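Kideck Rentals – Common Room and Kitchen Walk-Through
Site: Kotovville building, ground floor
Month: September
Checked by: Ingegerd Hedlund
Copy to: Stellan Fjeld

1. Exits and hallways
Front exit clear – PASS
Back exit clear – FAIL
Comment: Same stroller, same spot as last time. I was told it would be moved "right away." I'll believe it when I can open the door all the way.

2. Smoke alarms
Test button pressed on all units – PASS
Batteries dated – FAIL
Comment: Stellan says they were changed in spring. There is no date on any of them, so that is a story and I can't sign off on a story.
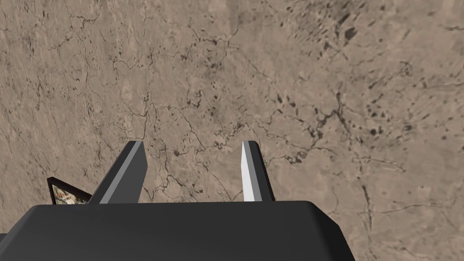 3. Fire extinguisher
Gauge in green – PASS
Mounted within reach – PASS, barely
Comment: The Getico service tag is signed, but the ink looks the same for all 3 visits. Please ask them for the invoices.

4. Hot water
Set at the heater, not at the tap – NOT CHECKED
Comment: Heater closet locked at 9:40. I waited 15 minutes for a key. Form left blank on purpose. Please don't fill it in for me.

5. Counters and floors
Free of trip edges – PASS
Sealed – UNKNOWN
Comment: Oberholzer sold us a sealer that is supposed to last 5 years. Torunn Björklund thinks it's fine. I'd like to see a water drop test before anybody writes "sealed" on this line again. Dark veining in a stone finish hides small cracks very well, so run a fingernail over it and don't trust your eyes.
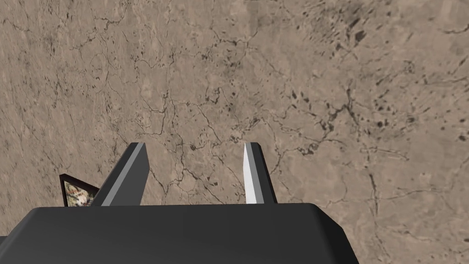

Photo: Jennylyn Mangubat

6. Outlets and cords
Outlets by the sink trip when tested – PASS
Extension cords in permanent use – FAIL
Comment: One 40-foot cord under the rug, feeding the fridge. The last checklist says "temporary." The rug has a groove worn in it.

7. First aid kit
Present – PASS
Stocked – FAIL
Comment: Bandages yes, gloves no. The burn gel is expired.

Recheck items 1, 2, 4 and 6 before the room is rented again. Sigrun Forsberg has the spare key to the heater closet, or says she does.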